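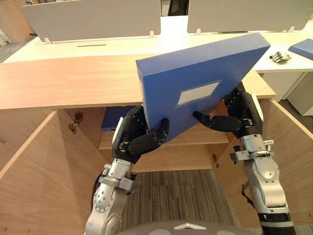 The blue box file, by the cabinet.

Re: [strata-chat] Where do the old levy notices live?

Hi all,

> Before we pay anyone 2,150 to scan the lot, could someone
> tell me what is in the files? I asked in September and got
> a thumbs up, which I have been unable to interpret.
> Also, do we need to keep the Prolow quotes?

Fair questions. I've had a go at the paper records over two evenings and a packet of Iced VoVos, and the news is mixed. We own some 400 pages about the driveway. We own one page about the roof, and it's a photocopy of a different roof.

The Prolow quotes can go in the recycling once we've noted the prices. They were for colour-matched guttering, a phase this building went through before most of us arrived. Keep anything from Saengthong Plumbing, as their warranty on the hot water unit is still running and they'll want the original invoice, not a scan, and certainly not my word.

Plevevum is the intercom brand. I mention it for whoever filed the manual under "Pest Control".

As for the scanning, 2,150 seems steep when the library on Ema Street has a scanner you can book for free. It does 50 pages an hour if you're patient and 60 if you're rude to it. 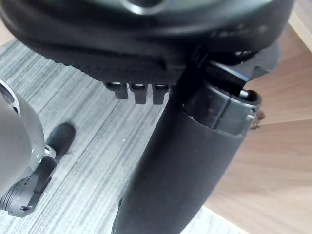

WHAT I NEED FROM YOU

Dig out any levy notices you've got at home, especially the ones with coffee rings, which tend to be the early ones. Leave them in my letterbox (Unit 4, the one without a lid) before 6 pm, when the sprinklers come on.

A thumbs up will be treated as an offer to help.

Cheers,
Unit 4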